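Kitchen > Counters & Storage > Small Counter Fixes

Crowded counter, quick fixes

Typed this up fast between other things, so excuse the order. Short counter, too many appliances, one drawer unit doing the work of three. Most of what follows is moving stuff, not buying stuff.

First - pull everything forward and wipe behind it. Crumbs from the toaster go further than you think. Unplug before you start. Tip the crumb tray over the sink, not the trash, or you'll be sweeping too. Tile with lots of little squares wants an old toothbrush and dish soap, nothing fancier.

Then put back only what gets used every day. Toaster, yes. Waffle maker, no. Mine lives in the hall closet now and I have missed it once since June.

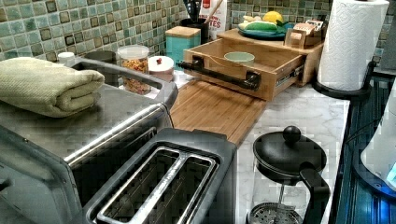
Bamboo drawer unit with the cutting board beside it. Plate of produce on top.

The drawer unit is the best thing on a short counter. Bowls go inside, fruit on top, and you get back the shelf the bowls were on. Check the slides before you buy, metal ones if you can. Elaheh Daneshvar wrote in to say she lines hers with a cut-down shelf mat so bowls dont slide when it shuts hard. Good one. Do that.

Bamboo care: damp cloth, dry right away, never soak. Mineral oil when it starts looking chalky. Rub with the grain, leave overnight, wipe off the extra.

Bars and handles next. A wobbly bar is nearly always the screws, not the bar. Snug them by hand. Power driver will strip bamboo in a second. If the hole's already stripped - toothpick and wood glue, let it set, snap it off flush, screw goes back in.

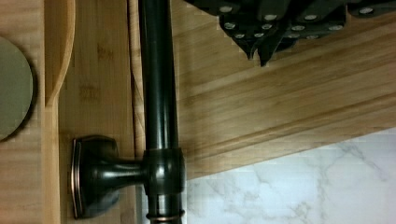
Dark bronze bar and bracket on a bamboo panel.

On oil-rubbed bronze, no vinegar, no scouring powder, no metal polish. Soft cloth, warm water, dry it. The coppery bits at the edges are fine, leave them be. Somebody asked about touch-up pens. Tried one from Greltport, came out too black. Paste wax is enough.

Now the cords. Worst part of any counter. Loop each one up and hold it with a velcro tie, tie stays on the cord so it doesn't get lost. Label the plug end with masking tape, you'll thank yourself when you're reaching behind things blind.
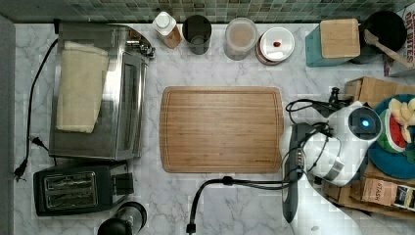

A landing spot is what I push on everyone. One clear patch, board-sized, that never gets parked on. Keep the board out flat in the middle and it marks the spot for you, and a board with a groove round the edge, like the bamboo one here, will take tomatoes without flooding the counter. Canisters go in a row along the tiles, behind everything. Spoons in the pot in the corner. Towels come off the top of the toaster oven before it goes on, every time, no exeptions.

Dry goods: clear containers so you can see what's low. Write the date on tape on the bottom. Cereal goes stale quicker than oats so give it the tighter lid. Ka-ming Lo drops the cut-off cooking directions from the box in with the rice, and I've stolen that. 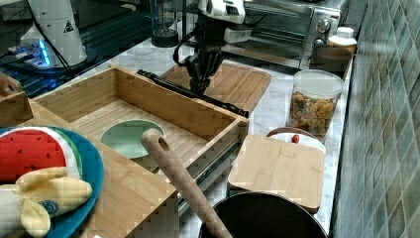

Rice in the tall one, if you have a tall one. Flour needs a wide mouth or the scoop won't fit. Wash lids by hand, the seals go funny in the dishwasher.

Rolling pin - wipe, don't soak, same as the boards. Store it flat in a drawer if it fits. Next page is under the sink, bring gloves.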